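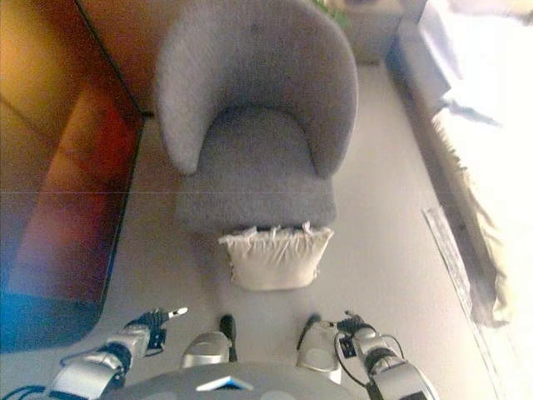 A pillow on the floor in front of the armchair.

Opinion > Robot software

May 6, 2022, Kurnanthorpe

Our planner at Griria gives up after 700 milliseconds, and I think it should give up sooner. A late plan describes a room of the past.

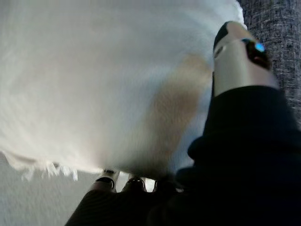

White cloth at the fingers, seen from the wrist.

Soft things make this worse. In April we spent 62 hours improving the cloth model.

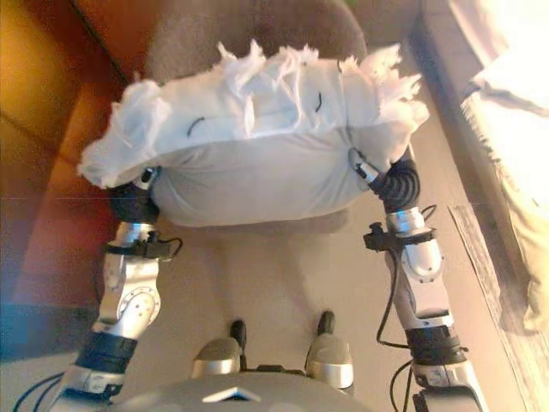

I would spend those hours on faster replanning, and on logs which a tired person can read.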